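Section 3. Cleaning the Wire Rack and Table Surface

Pledstead Bench Care Guide
By the Kanus Product Support Desk
Wednesday, May 22, 2019

Read this section before you clean the rack or the tabletop for the first time. It covers routine cleaning only. For stains that have soaked into the finish, see Section 5, Surface Repair.

What you need

- Clear plastic bottle with cap, filled with Visex cleaner mixed as directed on the concentrate label
- One towel, folded
- Paper tissues
- Soft brush (for the rack only)

Do not use bleach, scouring powder or steel wool on any part of the table or rack. Damage from these products is not covered.

3.1 Setting out

1. Take everything off the rack and put it to one side.
2. Lay the towel on the table and smooth out the larger folds.
3. Stand the bottle where you can reach it without leaning over the rack. Keep the cap on until you are ready to pour.
4. Keep the rack on the table. It does not need to go to a sink for routine cleaning.

NOTE: A dark towel can leave color on a light tabletop if it is left wet overnight. Wash new towels once before use.

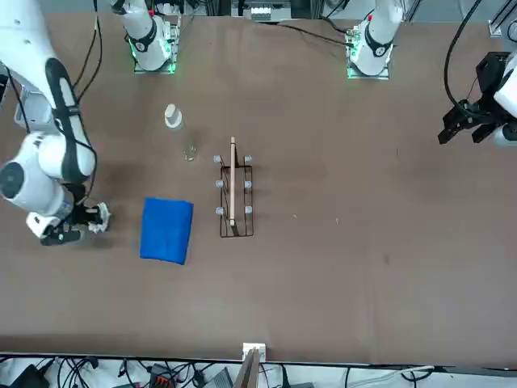

3.2 Cleaning the rack

1. Brush loose crumbs and dust from the rack onto a tissue. Work from the top wires down.
2. Throw the tissue away. Do not use it again on the tabletop, as grit caught in the paper will scratch the finish.
3. Pour a small amount of cleaner onto a fresh tissue and put the cap back on the bottle.
4. Wipe each wire along its length. Pay attention to the joints, where residue builds up first.
5. Set the rack on the towel and leave it until it is fully dry.

CAUTION: Do not pour cleaner straight onto the rack. Liquid that collects at the joints can get under the coating and lift it.

If the coating has already started to flake, stop using the rack and order a new one, part number 869. Touch-up paint is not suitable for this part.

3.3 Cleaning the tabletop

1. Pick up small spills with a dry tissue. Press down and lift. Do not rub.
2. Dampen a clean tissue with cleaner and wipe in one direction, starting at the far edge.
3. Lift the towel and wipe under it.
4. Dry the whole surface with an unused part of the towel.
5. Check the surface in low light from the side. If it looks streaky, too much cleaner was used. Go over it again with plain water and dry it.

NOTE: Tissues break up when they are too wet. If you see lint on the surface, let it dry and brush it off.

3.4 Putting away

Check that the bottle cap is tight and store the bottle upright, out of direct sun. Mixed cleaner should be thrown out after a month. Hang the towel to dry. Do not leave it folded under the rack.

Owners with an Adeyemi rack in place of the standard one should follow 3.2 in the same way, but order replacements under part number 198.

Next: Section 4, Leveling the Feet

Kanus Product Support | Contact us | © 2019 Kanus. All rights reserved. | Back to top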